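Teaching by the Handful

Household robots are learning to fold from people who never touch the robot

April 4, 2025

For most of the past decade, showing a robot arm a new task meant standing next to it. The operator either pushed the arm through the motion with its motors slack or drove it from a second, matching arm across the bench. Both methods produce clean joint data. Both are slow, and both require the robot to be where the task is.

Cloth is where the cost shows most. A rigid part has a position and an orientation, and a short program can usually get a gripper to it. A bedsheet has no fixed shape. The same fold starts from a different arrangement every time, and a control model needs to see a large number of those arrangements before it handles a new one. At Sorance, which trains folding models for laundry and hotel equipment, the teleoperation cell yields 20 usable episodes in a working session. An episode is one complete attempt, from first contact to release.

The alternative is to remove the arm and keep the hand. The operator holds a gripper in each fist and does the job directly, while a camera on the tool records what the fingers face. Jaw opening is logged alongside the video. Tool position is recovered afterward, from the images and an inertial sensor. With this method Sorance reports 280 usable episodes from a session of the same length, collected in ordinary rooms by people with a morning of training. 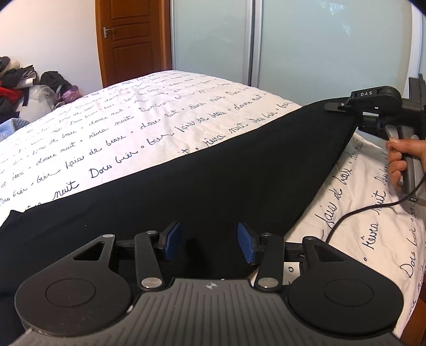 A two-gripper cloth task on a bed. One tool pinches a far corner of the black cloth; the blue-tipped fingers of the other are open.

The gain in volume comes with technical conditions. The first is geometry. Whatever the operator holds must match what the robot will carry, including finger length, pad material and maximum opening. Padded tips are common for fabric, where bare metal slips or marks the weave. If the pads on the robot are replaced with a harder compound, the learned grasp closes too late or too deep. Girncombe, which supplies arms to several of the groups working on cloth, now sells its handheld and robot-mounted fingers from the same mold for this reason.

The second condition is reach. A person can lean across a mattress, twist a wrist past any joint limit and pass one hand under the other. The arm cannot. Recorded paths are therefore run through a kinematic check before training, and those that no arm could follow are dropped. In the Pidar project, a shared collection of bedding and garment tasks, the check rejected enough early material that the instructions were rewritten. Operators are now told to keep both elbows in front of the body and to pause before changing grip.

Speed is the third. People fold quickly, and the arm's controller has a finite delay. Pidar asks for motion at half the natural pace. Recordings made faster than that can be slowed in software, but cloth that was swinging in the air when it was recorded will not swing the same way at the lower speed. Those episodes are kept for training the vision layers only.

Background matters less than might be expected, provided it varies. A model trained entirely on white tables tends to fail on a patterned duvet, where the edge of the cloth competes with the print beneath it. The Cheng data set, released last May, limits any single room to 400 episodes and requires the underlying surface to change within each batch. Lighting is left alone.

Remote control has kept one clear role. Handheld recording contains almost no examples of the robot's own errors, such as a missed pinch caused by a lagging wrist. Sorance still returns to the teleoperation cell for correction data: the model runs until it fails, an operator takes over, and the recovery is recorded on the real arm. Its current schedule is 4 correction rounds per task, with retraining after each. The handheld set is frozen before the first round and stays unchanged through the last.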